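Home | Topics | Ask | Members | Log in

Why does my policy grab fine but fumble the release?
Posted August 18, 2020 by gemura_garage

Hi all! I've been trying to reproduce the Kuleck result (the one where they clone pick and place from demos only, no reward, no sim) and I'm stuck on the dumbest part. I recorded 100 demos of moving bread in and out of a basket, trained overnight, and the grasp is great. Then it gets over the basket and just... hovers. Sometimes it opens way too high. Loss looks lovely the whole time. Do I need more demos, or is my setup wrong somewhere?

vrabec_fan

More data. We had 315 and it was still bad.

Drorkari

I'd look at your demos before you record more! I had the same hover back in July and it was me. I was pausing over the basket every single time to line things up, so the network learned that pausing is what you do there. From one frame it can't tell "just arrived" from "been waiting a while," so it waits forever. I trimmed the still parts out of every episode, fed it 2 past frames on top of the current one, and the hover mostly went away.
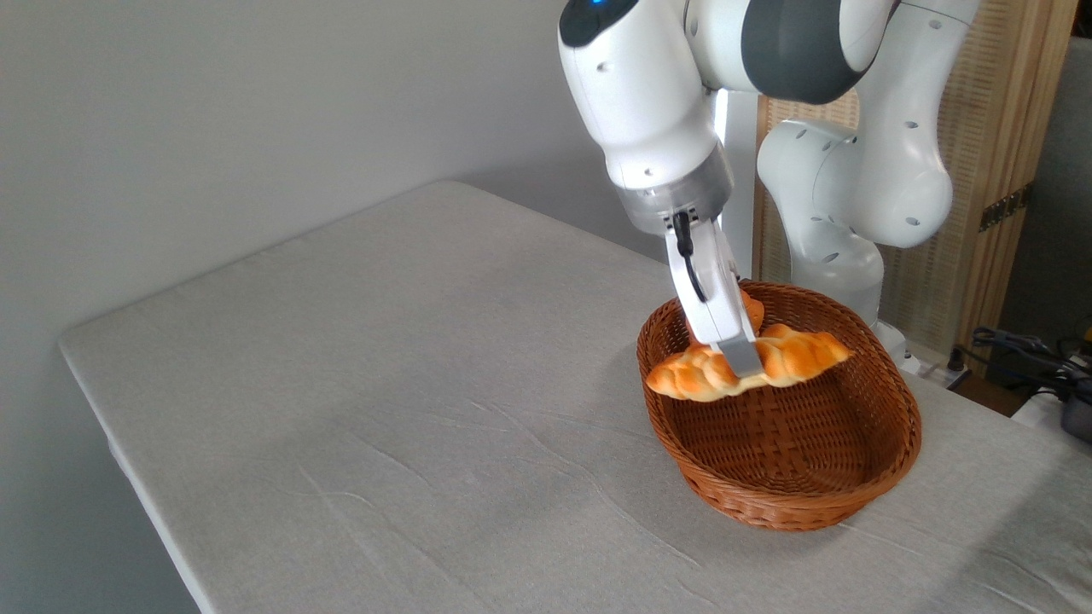
1 min read · Drorkari's setup notes

My rig is a white arm and a wicker basket on a table with a gray cloth over it, and the braided bread is held by the middle. At this height the long piece sticks out over the left rim, so opening early is asking for trouble. I now score grasp and release separately, and I'd do that before touching anything else. One success number hides which half is broken. Also check how you label the gripper. Mine was a smooth value, and switching to plain open/closed fixed the early drops.

Related
Action chunking or single step?
How many demos for soft objects?
Gripper labels off by one frame
1048 episodes and still overfitting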